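3.2 Room survey: Elberg flat, main room

The second survey covered the main room of a flat in the Elberg block. Ebuka Etim and Jin-sol Jang recorded the furniture and soft coverings in October, using the same form as for the Pemgate rooms. Of the 154 items on the form, most relate to textiles — the subject of this report — and the rest to storage and seating.
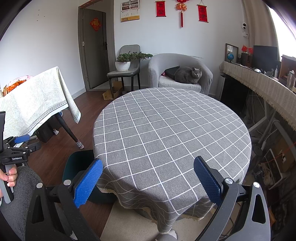

Table coverings

The round table has a gray cloth printed with a white grid. Its hem is frayed lace and hangs down over the edge. The rectangular table has a pale green patterned cloth with a bordered hem, and one of its black legs ends in a striped sock-style cover. We coded leg covers as floor protection, separate from decoration. The long counter has a cream fringed cloth and was coded as a display surface: it holds a globe, a framed picture and two small red flags.

Seating was harder to code. The gray upholstered chair holds a potted plant, and the tub armchair holds a cat and a black bag. Suleiman Igwe proposed a separate code, "seat in other use," which we then applied to the Jultville rooms as well. Cloth sizes were not measured in this survey and are left blank in Table 4.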